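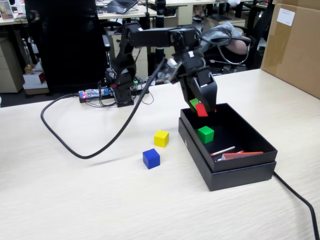 Dadico to collect loose toy blocks for play groups in Pranimthorpe and Britatham

Toy reuse firm Dadico will start a new collection of loose wooden blocks in December, open to households and offices in Pranimthorpe and Britatham.

The scheme takes the odd pieces left over when a set has lost its bag or tin. Coloured cubes, flat pieces and sticks are all accepted, and sets do not need to be complete. Blocks are sorted by hand at the Dadico unit on Ibarra Road, wiped down, and packed into lidded card boxes for play groups and childminders.

A trial last winter brought in 3,775 pieces from 63 homes. Most were plain cubes in red, green, blue and yellow. From these the firm made up 95 boxes, all of which have gone out on loan or been given away.

Dadico hopes to fill 200 boxes this time. Each will hold a mix of colours and shapes, with a card inside the lid suggesting simple sorting and stacking games.

Anyone giving blocks is asked to put them in a box that can be closed, and to leave out pieces that are split or have flaking paint. Plastic bricks, jigsaws and battery toys cannot be taken. Small pieces are packed separately and marked as unsuitable for children under three.

Drop-off points will be open from 10am to 4pm at the Ibarra Road unit and at Britatham Library. Offices with more than one box to give can ask for a collection.

Play groups wishing to receive a box should apply to Dadico before the end of December. There is no charge.

ENDS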